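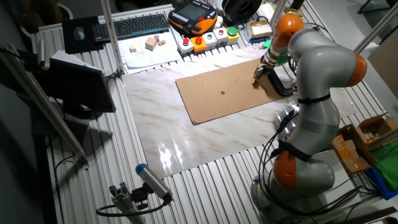 Roboterarm mit Greifer über einem Stück Pappe

Bewerbung für ein Stipendium im öffentlichen Recht: so bin ich vorgegangen

Letzten Oktober saß ich vor dem Bewerbungsportal der Vandeck-Stiftung und hatte keine Ahnung, wo ich anfangen sollte. Inzwischen habe ich die Förderung im zweiten Semester und bekomme dauernd Mails mit denselben Fragen, also schreibe ich es jetzt mal ordentlich auf. Es geht um das Muko-Stipendium für Jurastudierende, die im gemeinnützigen Bereich arbeiten wollen (Mieterberatung, Asylrecht, Sozialrecht und so weiter). Für andere Programme passt vieles genauso, aber lest bitte immer die jeweilige Ausschreibung!

Schritt 1: Ausschreibung ausdrucken und anmalen

Klingt altmodisch, hat mir aber sehr geholfen. Alles, was Pflicht ist, gelb. Alles, was »wünschenswert« heißt, blau. Bei mir war am Ende fast die ganze zweite Seite blau, und das hat mich ziemlich beruhigt. Ich hatte nämlich kein Auslandssemester und dachte schon, damit wäre ich raus.

Schritt 2: Unterlagen sammeln

Verlangt werden Lebenslauf, Notenübersicht, Motivationsschreiben und 2 Gutachten. Die Notenübersicht dauert bei unserem Prüfungsamt gern mal ein paar Wochen, also zuerst beantragen und dann alles andere. Im Lebenslauf habe ich den Nebenjob im Copyshop dringelassen und bin im Gespräch prompt darauf angesprochen worden, ganz freundlich übrigens.

Schritt 3: Gutachten anfragen

Fragt Leute, die euch wirklich kennen. Mein erstes Gutachten kam aus der Law Clinic, das zweite von dem Lehrstuhl, an dem ich meine Seminararbeit geschrieben habe. Ich habe beiden eine kurze Mail geschickt, mit der Ausschreibung, meinem Lebenslauf und 4 Stichpunkten dazu, was wir zusammen gemacht haben. Und schreibt die Frist in die Betreffzeile, dann geht sie nicht unter.

Schritt 4: Das Motivationsschreiben

Puh. Mein erster Entwurf fing mit »Schon immer lag mir die Gerechtigkeit am Herzen« an. Bitte macht das nicht! Im zweiten Anlauf habe ich mit einem Fall aus der Beratung angefangen (anonymisiert, versteht sich), einer Nebenkostenabrechnung, bei der sich der Streit um 809 Euro drehte. Von da aus konnte ich erklären, was ich gelernt habe und welche Schwerpunkte ich im Studium wählen will. Mehr als anderthalb Seiten würde ich nicht schreiben. Danach eine Nacht liegen lassen, laut vorlesen, Sätze kürzen.

Schritt 5: Hochladen

Das Portal nimmt nur PDF, und zwar alles in einer einzigen Datei. Reihenfolge wie in der Ausschreibung. Ich habe zum Zusammenfügen Anness benutzt, das geht aber mit jedem anderen PDF-Programm auch. Schaut nach dem Hochladen noch mal in die Vorschau, bei mir stand die Notenübersicht auf dem Kopf.

Schritt 6: Das Gespräch

Auf 70 Bewerbungen kamen in meinem Jahrgang nur wenige Einladungen, genaue Zahlen stehen leider nirgends. Gefragt wurde viel zum Motivationsschreiben, ein bisschen zu aktueller Rechtsprechung und einmal, was ich mache, wenn ich mit einem Mandanten nicht einer Meinung bin. Ich habe vorher mit einer Freundin geübt, am Küchentisch, mit Stoppuhr. Das würde ich wieder so machen.

Wer bei Muko leer ausgeht, kann sich mit fast denselben Unterlagen beim Cheema-Fonds bewerben. Dort reicht ein Gutachten, dafür wollen sie einen Zeitplan fürs Studium sehen.

Stand: 25.05.2025. Fragen gern unten in die Kommentare, ich antworte meistens abends.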